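Carari light wood work table

I'm Conall Phelan and I've had this table for two years now. I went looking for a desk, wandered into the Trurnetti shop in Gandton on a Thursday and came home with this instead!
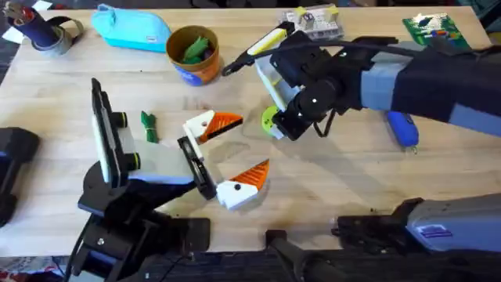

The top is 67 inches long by 30 deep – big enough to spread a whole project out and still have elbow room. I love the pale grain, and small stuff is easy to spot on it.
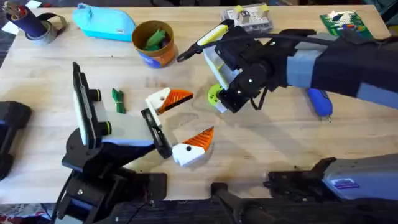

Care and delivery

Wipe it with a soft cloth and a drop of Ayele oil soap. I do mine in April, when I remember.
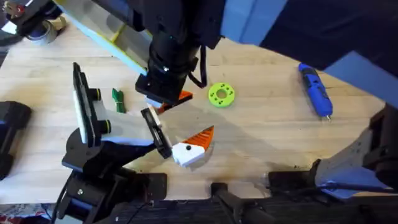 Delivery is free within 100 miles, legs packed separately. Bring a friend for the stairs – the top is heavy.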